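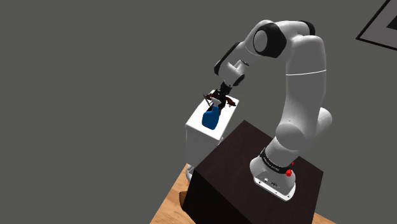
Panda arm with the linkage gripper at the spray bottle, simulated wrist and side views to follow.

Wrist camera or fixed camera for comparing grippers in sim?
Posted by Kurnance

I'm testing two grippers on a Franka arm in simulation before we buy either one. My test objects include a spray bottle and a black sneaker. The bottle is easy to judge from a fixed camera. The shoe is harder — up close, the black finger pads and the black upper run together, and I can't tell where contact starts.

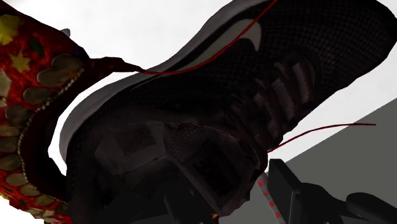
Hurnar: Log the contact forces and stop judging by eye. I had the same trouble with dark parts. I ran 115 grasps per gripper and the force plots settled it.

Kurnance: I'll add logging. I still need video for my report, so the camera question stands. 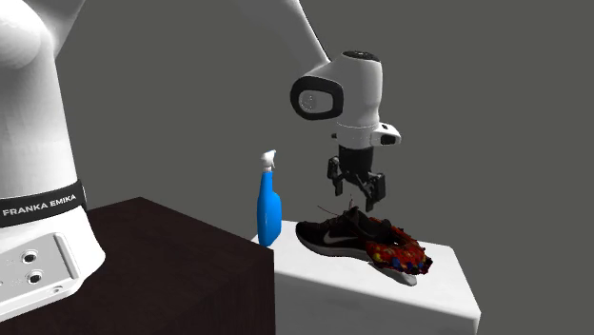 Answers

Drurero
Use both. Keep the fixed camera low and to the side so you can see the gap between the fingertips and the object, and save the wrist view for alignment. Start each gripper from the same arm pose. I got 19 failed grasps in one batch, and 4 of them came from a bad start pose — the gripper was fine.

Ayala
Fixed. Wrist cams are a pain. Maybe change the pad color to yellow?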